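Filed under: Notes from the Table, Cafés

The table by the window at Odwood remains occupied for some time after its customers have finished. During a recent visit in November, I took the opportunity to consider the question of clearing, a subject which has received too little attention in these pages.

Readers will recall that my earlier article on Gruvport dealt chiefly with trays. Odwood takes a different approach. Customers are asked to leave their things where they are, and a member of staff attends to each table in turn. Parveen Butt, who accompanied me, considers this the more courteous arrangement. I am inclined to agree, although it requires patience at busy periods. We waited 25 minutes on this occasion and were not inconvenienced.

It is my practice to begin with bottles. A bottle that has not been emptied should be closed firmly and removed by itself, before any cup is touched. Mugs follow, and their coasters should be wiped and returned to the middle of the table. Paper napkins are best gathered last. Menus and cards should be kept well away from anything that may drip, and I would respectfully suggest to the management that 2 menus per table are sufficient.

Plants present a separate difficulty. Saqib Dogar wrote to me after the Gruvport article to recommend that they be moved to the window sill. I do not share his view. A plant gives a table some dignity between one party and the next, and it need only be lifted when the surface is washed.
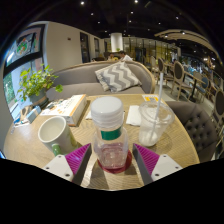
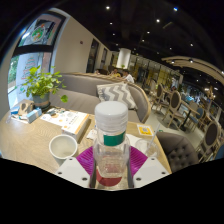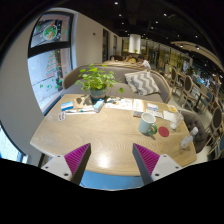
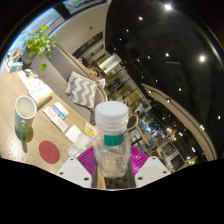 The table at Odwood, with clear plastic bottle, napkin and printed cards.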